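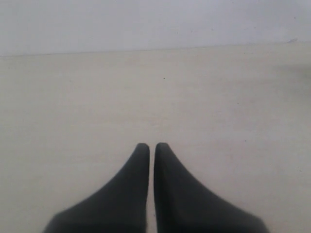
receitas-da-linden

LEIA-ME (versão de 4/4/25)

Oi! Se você caiu aqui procurando um aplicativo de receitas, já aviso que não tem aplicativo nenhum. O que tem são 198 receitas transcritas dos cadernos de cozinha da rua Linden, num arquivo CSV meio gordinho, mais uma pasta de textos soltos com as anotações de margem. Comecei isso em janeiro, achando que ia levar um fim de semana (risos), e cá estamos.

Eu sou o Natanael Rezende. Não sou historiador nem cozinheiro, trabalho com folha de pagamento, e gosto muito de letra manuscrita e de bolo de fubá.

De onde veio

Os cadernos são três. O mais velho, de capa preta, era de uma pensão que funcionava na rua Linden e que todo mundo chamava de Evangelista, por causa do sobrenome da dona. O segundo é um caderno escolar espiral da filha dela. O terceiro é um fichário, e esse é uma bagunça: tem recorte de jornal, rótulo de fermento, bilhete de rifa, receita batida à máquina e até uma lista de compras que eu transcrevi inteira porque achei linda.

Quem me emprestou os três foi a Fidelina Echeverri, que ficou com eles quando a casa foi vendida. Ela autorizou a publicação dos textos. As digitalizações das páginas não estão neste repositório, porque em várias tem telefone e endereço de gente que ainda mora no bairro. Se precisar conferir uma página específica, me escreve que eu olho no original e respondo.

O que tem dentro

receitas.csv: uma linha por receita, 198 linhas mais o cabeçalho.
margens/: um arquivo de texto para cada receita que tem anotação de margem. São 146 arquivos, então repare que nem toda receita tem o seu.
medidas.txt: minha tabela de conversão, com todas as dúvidas anotadas.
lista_de_compras.txt: a tal lista. Não serve para nada, mas fica.

As colunas do CSV

id: começa com P (preto), E (espiral) ou F (fichário), depois o número da página e uma letra se houver mais de uma receita nela. P041b é a segunda receita da página 41 do caderno preto.
titulo: exatamente como está escrito, com a grafia da época. "Bôlo" com circunflexo fica "bôlo".
titulo_busca: o mesmo título em grafia atual e sem acento. É esse que você quer usar para procurar.
ingredientes: separados por ponto e vírgula, na ordem do original.
modo: o modo de fazer. Muitas vezes é uma linha só. Em "Biscoito da Lemell" o modo de fazer inteiro é "como sempre", e eu não inventei nada para completar!
mao: quem escreveu, pelo que dá para reconhecer da letra. Vai de A a E, e tem um X para quando eu não soube dizer.
duvida: sim ou não. Se for sim, tem pelo menos uma palavra que eu li com pouca certeza, e ela aparece entre colchetes no texto.

Sobre as medidas (leia antes de cozinhar, por favor)

Olha, essa parte me deu mais trabalho do que todo o resto. O caderno preto usa pires, prato fundo, prato raso, colher de arroz, "lata" e uma coisa chamada "medida da Okby". Fiquei semanas sem entender o que era. A Fidelina lembrou que tinha uma caneca esmaltada pendurada na cozinha com esse nome no fundo, e que era com ela que mediam farinha e leite. A caneca sumiu na mudança, infelizmente, então o volume que coloquei em medidas.txt é um chute baseado em três receitas que aparecem duas vezes, uma em canecas e outra em gramas. As três não batem entre si. Escolhi a do meio.

O prato fundo também varia conforme a mão. A pessoa A escreve "prato fundo bem cheio" e a pessoa C só "prato", e às vezes C está copiando A, com a mesma quantidade de ovos e tudo. Deixei como está no original e não converti nada dentro do CSV. Quem quiser converter usa a tabela por sua conta e risco. Eu já fiz uma goiabada que dava para calçar porta.

Tem também as receitas de quantidade grande, de quando a pensão servia almoço. A de doce de abóbora pede 3000 gramas de açúcar, escrito assim mesmo, em gramas. Achei que fosse erro, voltei na página, e o número está claríssimo, com a mesma tinta do resto. Não é erro de digitação meu, então não precisa abrir chamado (já abriram dois).

Como transcrevi

Digitei tudo à mão, lendo o original com uma lupa de bordado. Tentei reconhecimento automático numas páginas do espiral e veio uma salada tão grande que desisti antes do almoço. Depois da primeira passada, o Wálter Bedoya releu o caderno preto inteiro comparando com o meu texto e achou um monte de coisa: eu tinha lido "nata" como "nota" em toda parte, e um "polvilho azedo" que virou "polvilho assado". O fichário foi relido pela Sorcha Tennant, que aprendeu português já adulta e por isso lê letra por letra, sem adivinhar a palavra. Recomendo demais esse método!

O espiral só foi lido por mim. Considere isso quando for usar.

Abreviaturas eu abri quando tinha certeza (c. de s. virou colher de sopa) e deixei fechadas quando não tinha. "Q.b." ficou "q.b." mesmo.

As margens

Para mim, a melhor parte. Tem correção de quantidade, tem bronca ("pouco sal!!"), tem nome de quem pediu a receita, tem conta de somar no canto. Numa página de rosca alguém escreveu 700 e sublinhou duas vezes, sem unidade nenhuma. Pode ser grama de farinha, pode ser preço, pode ser o número de uma casa. Está transcrito como 700 e pronto. Se alguém tiver um palpite bom, quero ouvir.

Nomes próprios nas margens foram trocados pela inicial, menos o das donas dos cadernos, com autorização da família.

Problemas conhecidos

Faltam as páginas 12 a 15 do caderno preto, arrancadas faz tempo.
Duas receitas de pudim (E007 e F033) são quase iguais. Mantive as duas.
O campo mao no fichário é fraco, a letra muda muito de um papel para outro.
Algumas planilhas abrem o CSV com os acentos quebrados. Ele está em UTF-8, escolha isso na importação.
A receita F051 termina no meio porque o recorte de jornal termina no meio. Parece que era um bolo de laranja.

Uso

Pode copiar, cozinhar, imprimir, fazer livrinho para a família, usar em aula. Só peço que cite os cadernos da rua Linden e não venda a transcrição sozinha. O Chia-hao Cheung fez uma busca por ingrediente que roda no terminal e funciona direitinho, está na pasta busca/, com um leia-me próprio. Dúvida sobre ela é com ele, eu só sei digitar "mandioca" e apertar enter.

Correções são muito bem-vindas. Manda o id da receita, a palavra que você acha que está errada e a que acha certa, que eu confiro no caderno. Se for foto da receita pronta também aceito, principalmente do pão de batata P041b, que o meu nunca cresceu.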